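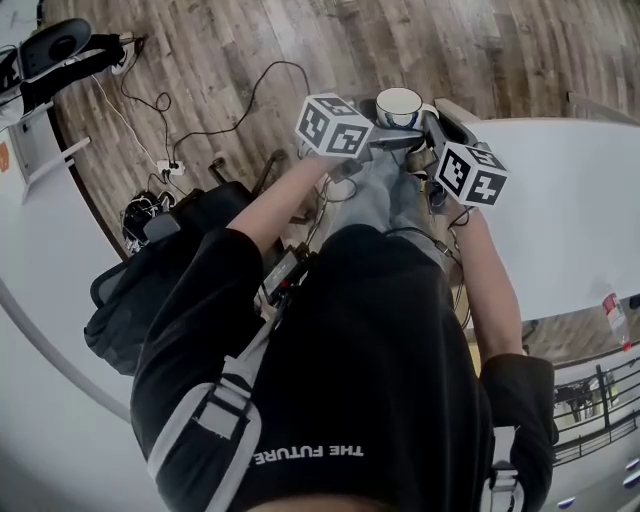
A white mug with a dark rim, above the edge of the white table.

The owner of Clodell, a small secondhand shop for kitchen things in Crichton, asked me not to use her name. "The cups are more interesting than me," she said, and she put the kettle on before I had opened my notebook.

She has sold only cups, mugs and small plates for seven years. Before this she worked in the office of a hotel, where every July a company came to take away the old breakfast dishes. One summer she asked if she could keep a few boxes. There were 200 mugs in them, all white, and she stored them under her bed and in the bath.

"My sister told me I was sick," she said. "But I sold them all before winter, and then people asked me for more."

Now she has over 3000 pieces, in the shop and in a dry cellar next door. I wanted to know why people buy a plain white mug from her when a new one is cheap in any supermarket. She thought for some time about this.

"A new mug is often too light, or the handle is made for a child's finger. When somebody comes in, I tell them to pick it up, turn it and look inside. You have to look from above, because this is how you will see it every morning. The side with the picture is for the other person at the table."

A dark rim is her favorite detail. She says it makes a line between the cup and the coffee, and the customers who say they want "something simple" very often go home with one of these. The problem is that the color can wear away at the place where people drink. She checks for this with her thumb, going slowly around the edge with her eyes closed.

She does not repair. If a mug has a chip on the rim, it goes into a crate by the door and costs nothing. Students take them for pens, and one man took 30 for his tomato plants.

Most of her sales are still in the shop, but she also lists things on Jimeo, the local selling site. She does not enjoy it. "They write to me, how heavy is it? I can weigh it for them, but the number says nothing. You need to have it in the hand."

For wrapping she uses old newspaper, two sheets for each mug, with the first sheet pushed inside. She tried bubble wrap once and found it noisy.

Before I left I asked which mug she uses at home. She laughed — it is a brown one, from the hotel's staff room, and it has a chip.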